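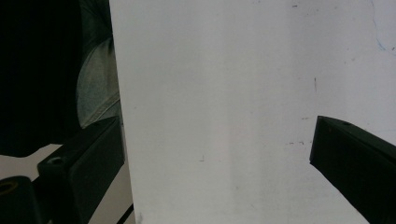 Rhona Pollock runs data collection for Studby, a small group in Kukavville that trains manipulation policies from human demonstrations. Her operators carry a two-finger gripper by hand, with a camera mounted on it, and do ordinary jobs with it at a table. The recordings go into a training set called Putine. We spoke in March, between the morning and afternoon shifts.

The current release of Putine holds 2136 accepted demonstrations. Pollock is more interested in the ones that were thrown out.

"An episode is rejected if the tracking drops, if the fingers leave the view at the moment of contact, or if the operator stops to think," she said. "The last one is the hardest to catch. A pause of a second looks harmless on playback, but the policy learns it. You get an arm that hovers."

Each operator records 40 episodes in a shift, in blocks, with the objects moved between blocks. Pollock sets the starting positions from a printed list. Left to themselves, she said, people put things back where they found them, and the spread of starting positions shrinks over the day.

Pale, flat objects take up a good deal of her time. Position tracking relies on visual features, and a large white sheet offers few of them.

"If white fills most of the view, you are tracking on whatever is left - a pencil mark, a smudge, the edge of the table. Sometimes that is enough. We check the trajectory against the motion sensor, and if the two disagree by more than 3 millimetres we drop the episode."

She does not clean the sheets or swap them for patterned ones. An early batch used boards printed with a dense grid, and tracking was excellent. The policy trained on it did badly on plain board. "We had made our own job easier and taught it about grids," she said.

Operators wear their own clothes, and sleeves and trouser legs turn up in the recordings. Pollock considered masking them and decided against it after a comparison run showed no difference in grasp success. The fingers are a different matter. They are the same shape and colour as those on the robot, and she wants both visible at the start of every episode so the model has a fixed reference for the opening width.

Labelling is done by a second person, who writes one line per episode without hearing what the operator intended. Where the line and the task sheet differ, the episode goes to Pollock. Last month she reviewed 12 of these. Most were cases where a slide along the table had been labelled as a lift.

The next stage moves collection out to the Sriwong building, where the tables are lower and the light comes from one side. Pollock expects the rejection rate to rise for the first few weeks.

"New room, new habits," she said. "I would sooner find that out with a person holding the gripper than with the arm."

The calibration routine will be repeated at the start of each shift there. At present it is done once a day.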